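How to Check a Celebrity Quote Before You Repeat It

Fan pages love a good quote. Most of the ones I get sent fall apart in ten minutes, and the method is dull enough that anyone can do it.

Start with the show. If a post says an actor "told a talk show" something, find out which show and which episode. No episode, no quote. I spent a whole evening in September on a line credited to the singer Vastero, supposedly said on the Torkanby morning program. It had been shared by 13 gossip sites, and every one of them linked to another of the 13.
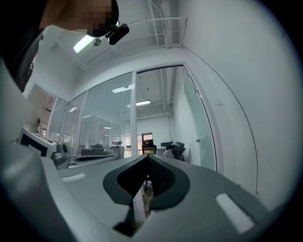
Skuduvura wrote in to say that this is too strict, that plenty of real interviews never get put online, and that a fan who was in the studio audience is a source too. Fair, up to a point. A fan in the audience can tell you what the guest talked about. I wouldn't trust anyone, me included, to bring home the exact words.

Next, watch the clip with the sound on and keep going past the good part. Captions get tidied. Jokes get typed up as confessions. A host will say something, the guest will laugh, and by lunchtime the guest "admitted" it. Write down who speaks first.

Then look at the age of the thing. Search the oddest five or six words in quotation marks and sort by oldest. The Tedesco "I never read the script" line turned up in a fan newsletter with roughly 410 readers, years before the interview it was supposed to come from. Maybe Tedesco reads fan newsletters. I doubt it.

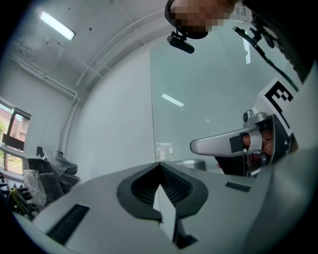 Paparazzi captions need the same treatment, and they're worse, as the picture does half the lying. A caption says "spotted with a mystery man" and people see a romance. Try it on any photo with a hand in it. Fingers showing through a dark frame, as in the photo here, tell you that a person is holding the thing – and they don't tell you who, or what mood they were in. Write down only what you can point to, then read the caption again.

Last step: if you still can't find the source, say so in your post or don't post. "Reportedly" doesn't fix anything. I've seen it used three times in one paragraph about somebody's haircut.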